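About us

Print this page | E-mail this page
Reading time: 4 minutes

Hiebert is a small company that plans public celebrations for towns, parishes and districts. We work on street parties, lantern walks, civic processions, outdoor concerts and the quiet kind of ceremony where a plaque is uncovered and then everybody goes inside for tea. Our office is in Forkby, above the old seed shop, and most of our work is inside one hour of driving from there.

The company was started by Raymonde Tremblay and Rok Dervishi. Raymonde had worked for many years with brass bands and choirs, mostly arranging their travel and their chairs. Rok came from stage lighting. They met at a royal jubilee weekend in Forkby, when the programme had been printed with the wrong starting time for the beacon, and they spent the evening walking up and down the queue to tell people. After this they decided to do the next one together, and to do it from the beginning.
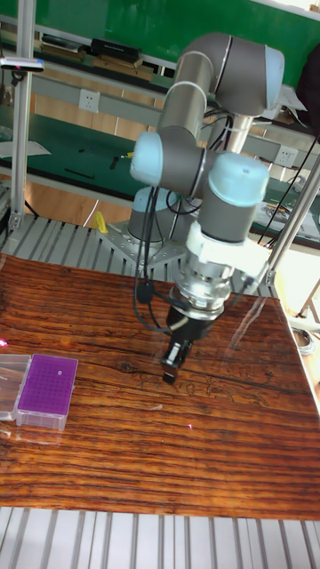
Forkby, March

We are now five people. Elsie Wihongi is responsible for music and for all agreements with performers. Raymonde Sandhu looks after road closures, licences and the long letters which go with them. (Yes, we have two Raymondes. On the telephone please ask for Tremblay or Sandhu.) Salma Saber joined us last and she writes the running order for each event, minute by minute, and stands beside the stage with it on the day.

What we do

A town normally comes to us when it knows the date but not yet the shape of the celebration. It may be a coronation or a jubilee, a royal visit, the opening of a bridge, or an anniversary of the town charter. We first come for a walk with you. We look where the people can stand, where the band can unload, and from which side the sun will be in the eyes of the speaker. Then we write a plan of a few pages in plain language, with a price, and you can keep this plan also if you choose another company to carry it out.

If you stay with us, we take care of the following:

- applications for road closure and street trading
- stage, sound, lights and seating
- contracts with bands, choirs, dancers and speakers
- stewards and first aid
- the printed programme, which two of us read aloud before it goes to the printer
- cleaning of the street on the same night

We do not arrange fireworks. We can give you the names of firms who do this, and we will put their time in the running order.

Events we remember well

The Gilto lantern walk was our first large work. We expected 200 lanterns and the schools made 347, so the last children were still leaving the market square when the first had already reached the river. We had to ask the choir to sing its last song three times. It is now a regular part of the winter in Gilto and we still help with it.

In Ruleck we prepared the coronation lunch, with tables along the whole of Church Street. There were 90 tables, borrowed from schools, clubs and private kitchens, and every one had to go back to the right house. Raymonde Sandhu made a system with coloured wool on the table legs, and we have used this system since then. The big screen for the ceremony was placed in the covered market, and the sound was brought also to the two side streets for those who did not like to stand in the crowd. 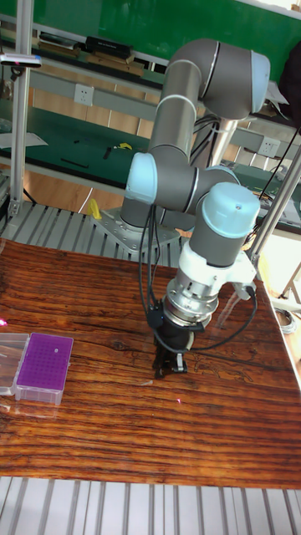 Arm with black gripper, over the wooden table

Smaller events matter to us in the same way. Last year we did a thanksgiving service with over 70 guests and one trumpet player, and the planning for it took almost as long as for a concert.

How we charge

The first walk is free of charge. After it we ask for a fixed price, paid in two parts, and we do not take a percentage from food stalls or from sponsors. If an event is cancelled for a period of national mourning, we keep only what we have already paid to others, and we send you the receipts.

Visiting us

The door is on the left side of the seed shop and the bell is a little weak, please press it for longer. We are usually in the office from nine in the morning, but not on the day after an event. If you wish to speak about a date which is already near, it is better to telephone than to write.

We use cookies to remember your language and the size of the text. Accept | Settings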